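An Open Day at Rumatstead: Inside a Guest House for Families in Treatment
4 Oct 2024

I have wanted to see Rumatstead for years, and I finally got there for the open day. If you don't know it, it's the guest house up the hill from the cancer center, where people who live too far away to drive in for treatment can stay for the whole course, with a relative or a friend, and pay nothing for the room. I went as a former patient with a notebook and a packed lunch, and I came home with eleven pages of scribbles and a very good slice of lemon cake wrapped in a napkin.

When I was having radiation I did the drive myself, two hours each way, with a pillow wedged under the seat belt. So you can imagine how it felt to walk in and find out that there's a place where the trip to your appointment takes less time than boiling an egg!

The tour started in the Gresine wing, the older half of the building. It used to be a boarding house for nursing students and it still has the wide stairs and the big windows from those days. They added an elevator in June, and our group cheered when the doors opened. (The guide told us everybody does.) The wing is for people on longer courses, mostly six weeks and up, and whoever planned it has clearly talked to patients. The night lights are low on the wall, so they don't shine in your eyes when you get up at 3 a.m. The bathroom doors slide. Every hallway has a seat halfway along it, and I must have sat on every one of them.
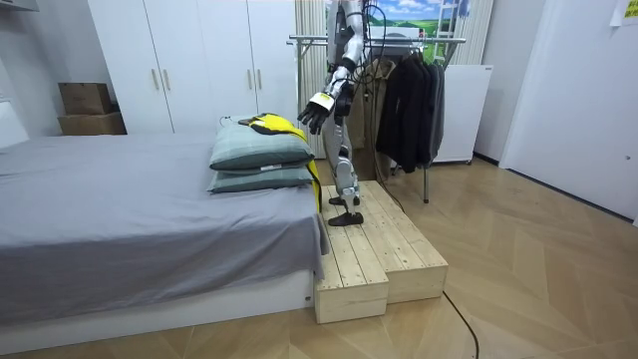
What I liked best in Gresine was the quiet rule, which isn't much of a rule at all. There's a wooden disk on every door, green on one side and blue on the other. Green means knock, come in, I'd love to see you. Blue means not today. No explaining needed. I remember hiding from kind neighbors during my own treatment, and then feeling awful about hiding, and I would have given a lot for a little blue disk.

From there we went down to the kitchen, and I could have stayed all afternoon. There are two kitchens, in fact, one on each side of the dining room. One is for anybody to cook in whenever they like. The other is kept for guests whose blood counts are low and who have to be extra careful about what they eat and who has touched it. You wash your hands at the door and you cook your own food with your own labeled things. I asked whether people feel shut out in there and the guide said the opposite happens – it's where the card games start. The two rooms open onto the same long table, so everyone ends up eating together anyway.

The food chat alone was worth the bus fare. People were swapping tips about what still tastes good when everything tastes like pennies. Cold melon got a lot of votes. So did dill pickles, and plain noodles with more butter than you'd think was decent. I added frozen grapes, my own standby, and saw at least one person write it down.

After the kitchen we had a talk in the Sikora room, a sunny space on the ground floor with soft chairs and a piano. It's named for the family that gave the first gift toward the building. The talk was about what it's like to be the companion, the one who drives and waits and keeps track of the pills. I don't think companions get nearly enough attention, and the speaker was so warm and so plain about it. She had stayed at Rumatstead with her husband for 26 nights and said the first thing she lost was the ability to choose a sandwich. Half the room laughed and the other half got out tissues. I did both.

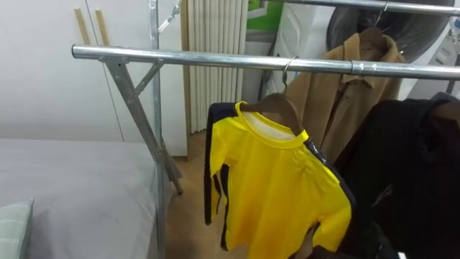

Photo: Rumatstead

She also talked about the everyday jobs, and how they can be a comfort or the last straw depending on the day. The house will take over as much or as little as you want. Some guests hand everything over on arrival. Others like to have one small thing that is still theirs to do. Her husband wanted to make the tea, so he made the tea, even on days when it took him half an hour. There's a form you fill in when you arrive where you tick what you'd like help with, and you can change it any morning at the desk.

I got to ask about children as well. Yes, they can stay, and there's a tutor who comes in on weekday mornings for the ones missing school. The playroom has its own door to the garden. A boy on our tour vanished through it at top speed and we didn't see him again until cake. 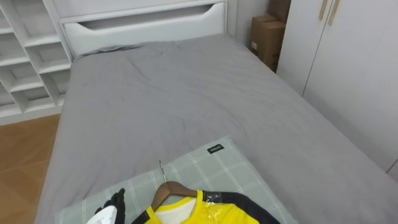

The garden is called Ilimen, after a lake that one of the earliest guests used to talk about, and it was the last stop. I'd pictured a lawn and a bench. It's much more than that: a looping path flat enough for a wheelchair or a wobbly pair of legs, raised beds at a height where you can weed sitting down, and a greenhouse with a heater for the winter months. The path is marked so you can see how far you've walked. One lap is short, and I like that, because on a bad week a short lap is a real victory. There were late tomatoes still on the vine and we were told to help ourselves, so we did.

Some practical notes, if you're thinking of going to the next one or asking about a room:

Rooms are booked through your treatment team. You can't book directly, but you can ask your nurse or social worker to put your name down as soon as you have a start date. Do it early.

A room sleeps the patient and one companion. Family rooms are fewer and go fast.

The shuttle to the cancer center runs more than 2 times an hour in the mornings and less often after lunch. The timetable is by the front desk.

Parking on the hill is tight. I took the bus and was glad of it.

Wear comfortable shoes for the tour. It's longer than it sounds, even with all those hallway seats.

I stayed until they were stacking the chairs. On the way out I stopped at the guest book by the door and read back through a few pages, people thanking the night staff, people thanking each other, one person who had simply drawn a pickle. I signed my name under it and caught the late bus home with my cake on my lap.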